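Speaker notes – open day talk, Clelludo workshop, 7th May

Start with thanks to Wasik for the room and to Izzati Gunawan, who set up the visit. Say that the talk is short and the demonstration comes straight after it.

First point: why hand tools. Most of our visitors work in repair shops, and a screwdriver is something they all know. It is long, thin and heavier at one end, so where the fingers close on it matters. Our grip today is on the handle, with a finger on each side.
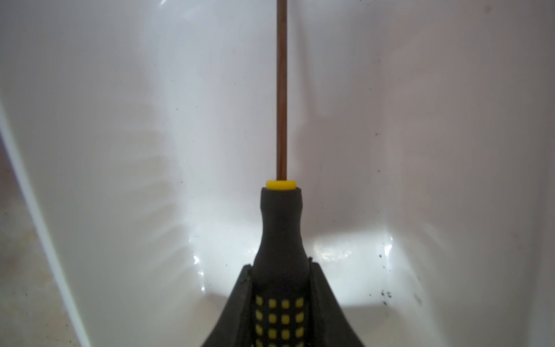
Slamet Santoso wrote the first version of the grip routine in March. He had 6 tools on his list and we have kept to that list. Mention that he is at the back of the room and will take the detailed questions.

Second point: the station. Two arms on one rail, facing a walled work area. A white tray goes on the floor between them, within reach of both grippers. The walls carry a red, black and white plaid. Other patterns are on the table by the door – pass them along the rows.

Pause and let people look. Slow down for the next part, as the group from Hartono is new to this.

Third point: practice runs. We logged around 3,000 of them before agreeing to an open day. The log is kept in Fliltine and visitors can ask to read it.

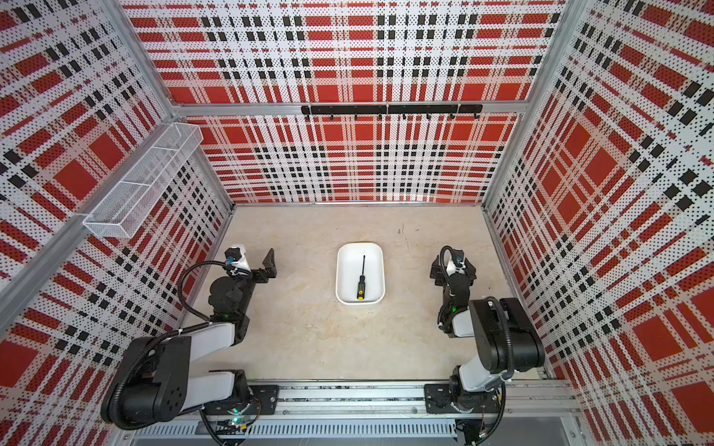 Why use two arms for one screwdriver?
Some jobs need a second hand, such as passing a tool across or holding a part still. For a simple pickup one arm is enough.

Move on to the demonstration. Groups of 4 at a time, bags left on the chairs. Izzati calls the groups and I stay by the stop button.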